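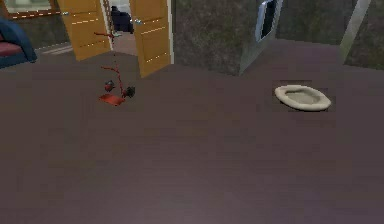 Is the Kallach loan show worth the drive, and are the textiles really originals?

I keep seeing posts about the woven hangings that the Kallach museum has on loan from the Drostus collection, and I have doubts. The leaflet says 66 pieces, all "rescued", all from before the old weaving school closed. My grandmother worked at that school and I never heard of that many surviving. My sister went and came home talking mainly about the furniture, a blue armchair with a red seat cushion, paneled doors in yellow wood and so on. Fine, but I can look at chairs anywhere. What I want to know is whether there is any paperwork behind the hangings or whether we are all being asked to take one collector's word for it. It is a long way for us and the tickets are not cheap.

Asked July 29, 2022
2613 views

3 answers

Muthoni Simiyu
Accepted answer

I went twice, the second time mostly to read the labels. Short version: some of it holds up.

The hangings in the first room have loan numbers and a line saying who owned them before Drostus. You can ask at the desk for the object list and they will print it. Six entries on mine gave a purchase record with a year and a seller. The rest said "family source" or "private source", and I would not put much weight on either. It may be true. It may also be what a dealer told him over coffee.

"Rescued" is doing a lot of work in that leaflet. I asked which pieces were moved in an emergency and was told three of them, the ones that came out of the Assefa chapel when the roof went. Everything else was bought in the normal way, as far as I could find out. Buying a rug is not rescuing it.

On the age question, look at the backs if they let you. Two of the pieces hang away from the wall and the reverse is very even, with colors as strong as on the front. I am not a conservator and strong color proves nothing on its own, but I would like to see a dye test before I believe the date on the label. The museum says a catalog with test results is coming in October – they said the same about the last show and I am still waiting for that one.

If your grandmother kept any pattern sheets or pay books from the school, bring copies. The woman who runs the textile room was interested when I mentioned mine, and she wrote down my number. No call so far.

Comment: Does the object list cost anything?
Reply from Muthoni Simiyu: No, but ask before the desk gets busy.

menel_road

Been there, it's nice. Parking is behind the bus station in Menel and you walk up. I don't see why people need a certificate for every rug, they are old, you can tell by looking.

Comment: You can't, though. Plenty of new ones get left in the sun for exactly that reason.

Guest

Didn't the same collection get shown before under another title? I remember fewer pieces. Would check that before paying.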